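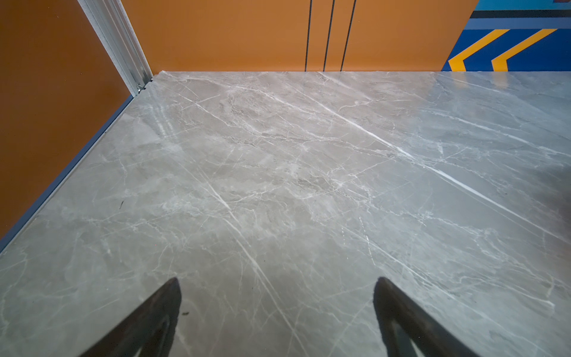

Will the new robot stations at Kikdale cost anyone on the packing floor their job?

The company says there are no layoffs planned, and the agreement signed with staff this month rules them out through the end of next April. What does change is who does which task, and at what hours.

Kikdale, which packs and ships kitchen and bath fittings from its plant in Sukberg, switched on the second of its 3 robot stations on Wednesday, April 13, 2022. Each station has an arm with a two-fingered gripper that picks small parts and sets them out in order for boxing. The last of the stations is due to start once the second has run a full month without a major stop.

The plant has 59 people on its packing floor. Until now, most of them spent at least part of each shift sorting hinges, brackets and valve caps by hand. It is repetitive work, and the plant's own records list sore wrists and shoulders as the most common complaint among packers.

"I did the small parts line for six years and I don't miss it," said Soledad Quintanilla, a shift lead who moved over to the stations in the winter. "But you had people to talk to on that line. Now I'm mostly on my own with a screen, and that took some getting used to."

Quintanilla and the other operators start each shift by checking the gripper fingers for wear and wiping down the work surface. They load the parts trays, watch the first few picks and then keep an eye on two screens – one for the arm, one for the order list. When the arm drops a part or fails to pick it up, the station stops and waits for an operator to clear it.

Stops were frequent at first. Shiny parts gave the most trouble, along with anything packed in clear film, and those items are still sorted by hand. The first station handled 2377 parts on its best day so far, according to the company. Plant management did not give a figure for an average day.

The software that plans the picks is called Oda and comes from Meltura, the same supplier that installed the stations. Meltura has had a technician on site during day shifts, but that ends when the last station is running. After that, operators will handle routine faults themselves and call the supplier for the rest.

Pay was the main sticking point in talks between the company and its packers. Under the agreement, trained operators move up one pay grade. Training takes 2 weeks and is done during paid hours. Packers who don't want to retrain can stay on hand sorting or move to the loading dock at their current rate.

The late shift will get shorter. It now ends at 11 p.m. and will end at 9:30 once all the stations are in use, with the lost hours offered as morning work. Several late-shift packers have asked to keep their old hours, and the company said it would take up those requests one by one.

Sign-up for the next round of operator training is open at the shift office.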